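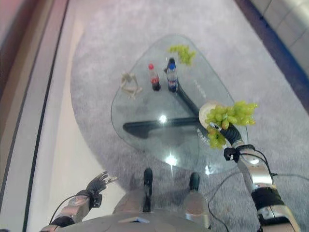 Storing a home care kit

Keep gloves, masks and dressings in a closed bin away from the sink. Write the opening date on each box with a permanent marker.

Wash the bedside basin with dish soap after every use. Rinse it, dry it with a paper towel and store it upside down. Change the towel under it daily.

Soiled linen goes into a lined hamper with a lid. Do not shake it. Empty the hamper every 2 days.

Check the blood pressure cuff for cracked tubing each November.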